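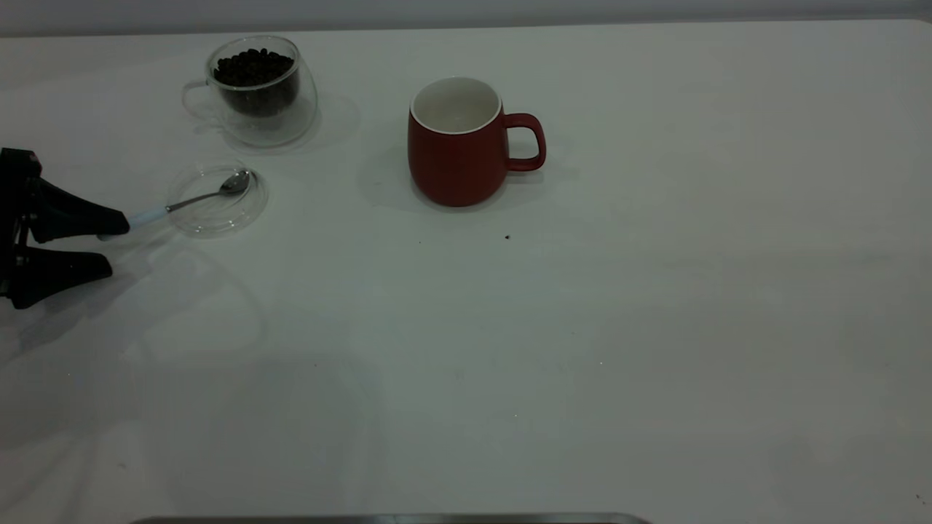
Figure 4. Tabletop work with the Wirker kit: gripper at the teaspoon handle, spoon lying across the glass saucer.

4. Working with the kit

4.1 What we bought and what we asked of it

I'll start with the shopping, which is the part I get the most email about. The Wirker kit comes from Dralletti as a bundle: arm, two-finger gripper, a fixed camera with its mount, and a year of their hosted recording service. We ordered ours in April and I did most of the setup myself over several long evenings, with Radomír Oravec reading the manual out loud to me while I had both hands inside the cable tray (I don't recommend doing it in the opposite order, and the manual doesn't either, on a page we reached later).

The sales sheet promises "household-grade manipulation out of the box." I wanted to know what that phrase is worth on the kind of small kitchen chores our lab cares about, so we wrote a breakfast set of tasks: move a cup, turn a mug by its handle, pick up a teaspoon, put a teaspoon down on a saucer. Figure 4 is from that last family. We set a goal of 1000 usable teleoperated episodes and ended up recording 1027, which sounded like a comfortable margin when I reported it at group meeting. It wasn't, and Section 4.4 explains where the episodes went.

4.2 Why teaspoons

I picked the teaspoon as our lead object and I'd do it again. A mug is kind to a gripper. It's wide, it's ceramic, it stands up by itself, and if you come in a bit crooked the fingers tend to sort things out. A teaspoon lying across a saucer gives you a thin handle, a shiny bowl at the far end that wants to swing, and a support surface that slides if you push on it. You have to approach near table height, and that means the lower finger travels very close to the tabletop. Our operators hated it for the first two days and then got oddly competitive about it!

The other thing I like is that small mistakes show. If the fingers close off-center on a mug, you get a slightly off-center mug. If they close off-center on a spoon handle, the spoon rolls, and the depth estimate and the operator both have to start over.

We used spoons with light-colored handles against a white table. Natália Lukáč argued for a darker surface from day one and I overruled her, on the grounds that people's real counters are often white and the kit is sold for homes. I still think the argument was fair. The segmentation numbers in Section 5 suggest she was right about the cost of it, though, and I owe her a coffee, which seems fitting given what's in the glass cup in Figure 4.

4.3 Glass

Clear glass deserves its own subsection. The saucer in Figure 4 is transparent and so is the double-walled cup with the coffee beans in it, and on a white table a clear saucer is mostly a thin rim and a few highlights. I can find it in the picture when I know it's there. The Wirker software, on default settings, often could not. It would happily report the spoon as floating over bare table, plan a descent to match, and hand the operator a suggested path that went straight into the rim.

Dralletti's support desk (fast, friendly, a real person every time) told us to turn on something called soft floor, which raises the planner's lowest allowed height anywhere the depth reading is noisy. That fixed the rim collisions. It also made the suggested paths too high to reach a spoon handle, so operators switched the suggestions off and drove by eye. I count that as a fair result for the arm and a poor one for the assistance software, and our tables score the two separately.

The double-walled cup confused things in a different way. With beans inside, the planner treats the beans as the object and forgets the wall of air and glass around them, and the fingers close too far in. Once we entered the outer diameter by hand, this went away completely. There's a field for it three menus down. I would love to see it moved somewhere a tired person could find it.

Ceramics gave us nothing to write about. We kept a red mug on the table in many layouts as a distractor, and it was detected nearly every time I checked. When I showed the early results to a colleague who works with the Zasaretti arm, she asked if we could please just publish the mug results and go home.

4.4 What we threw out

Of the 1027 recorded episodes we dropped 118 in review. Radomír and I each watched every one of them at double speed and settled our disagreements by watching again at normal speed, and in the end we fell short of the 1000 we'd set ourselves. The largest single group, 44 episodes, was lost to clock drift between the arm and the camera. You see the fingers close a moment before the command to close them appears in the log, and after that the episode is no use for training anything. The drift built up over long sessions. Restarting the recording service at lunch kept it small enough to ignore, and once I put that on the whiteboard as a rule the problem mostly stopped.

The rest were ordinary: operator gave up, saucer pushed out of the work area, wrong task label. We kept episodes where the spoon was dropped and picked up again. A fair number of groups filter those, and I understand why, but recoveries are the behavior I most want a policy to see.

We did not clean up the visual side at all. Stray specks on the table stayed, gripper shadows stayed, the uneven gray shading on the gripper's side of the table stayed. I tried evening out the lighting for a single afternoon and the footage looked so much like a catalog that I put everything back the way it had been.

4.5 The recording service

The hosted service is where I changed my mind the most. I came in grumpy about paying for it and planned to write our own logger based on the Sampaio format, which half the lab already knows. I got as far as a working prototype. Then I compared the two on the same morning's work and the Wirker uploads were tidier than mine, with task labels, gripper width, and camera frames all in one place and a preview I could send to Natália without explaining how to open it. So we paid, and I stopped complaining (mostly).

Two gripes remain. Export to Sampaio drops the operator ID, so if you want to study differences between operators you have to merge it back in from a separate file. And the preview player shows the fixed camera only at reduced resolution, which is fine for mugs and not fine at all for the contact between a fingertip and a spoon handle. In a good many previews I couldn't tell a grasp from a firm push, and I had to pull up the gripper width log to settle it. Anyone labeling grasps from previews alone should budget for that.

Prices and the full parts list are in Appendix B. Section 5 has the success rates, broken down by object and by whether the path suggestions were on.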